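The Sorting

She had the bus at 7 and it was already gone. Fine. The next one, then. Coat on, one shoe, and the blocks still all over the kitchen floor because her daughter had tipped out the tub and gone to bed on it, basically.

Clerport in January. Dark at the windows, rain coming in sideways off the harbor. The radiator knocking like somebody's landlord.

She picked up a block. Put it on the board. Picked up another one.

The board had come from Filtano, the shop on the corner that closed in November, last day, everything out on the sidewalk. A good board. Her mother would of said too good for toys. Her mother kept her good things in a drawer in Pinent until the drawer stuck, and then they were in there for good.

Blue by blue. That was the rule. Her daughter's rule, shouted from the bath. Blue lives with blue, green lives with green, and if you mix them they cry.

Do they, she'd said.

They cry all NIGHT. 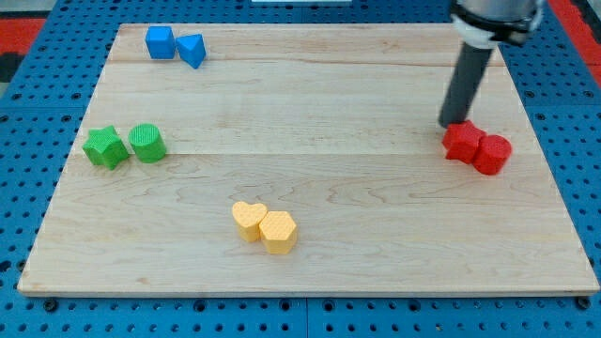

So she did it right. Star next to the cylinder, close, not quite on top of each other. The heart took longer. She turned it one way and then the other and then she thought, what am I doing, I have a shift, I have one shoe on.

But she turned it again anyway.

The letter was on the counter under the bread. She hadn't opened it the first day or the second day. Then she had, standing up, coat on, same as now. They wanted 760 by the end of the month. She had 673. She had gone over it in the shower and on the bus and in the walk-in at work with the door shut, and it was 673 every time.

Grgić downstairs would lend it. The bakery did well, the lights were on down there by four, you could smell it through the floorboards. But then you owed the bakery. Then you bought your rolls with your head down.

Eighty-seven dollars. People spent that on a lamp.

She slid the hexagon up against the heart. There. Nobody crying.

A door, feet, the small heavy feet. Her daughter in the hall with her hair all up one side and the blanket dragging.

You did it, she said.

I did it.

She came and looked. A long look, very strict, like a health inspector. Leaned over with her nose almost touching the wood. Breathing through her mouth, so the cold wasn't gone yet.

The heart's the wrong way.

It isn't.

It's looking at me. It's supposed to look at you, you're the one going out.

So they turned it around, the two of them, four hands for one little block. Then the sitter's key in the lock, and the wet umbrella, and sorry sorry the bridge was up, and she was hunting under the table for teh other shoe.

She took the stairs fast. At the bottom the bakery door was propped open with a flour sack and all the heat was falling out into the street. She stood there with her hood up. Bus in 8 minutes.

She went in.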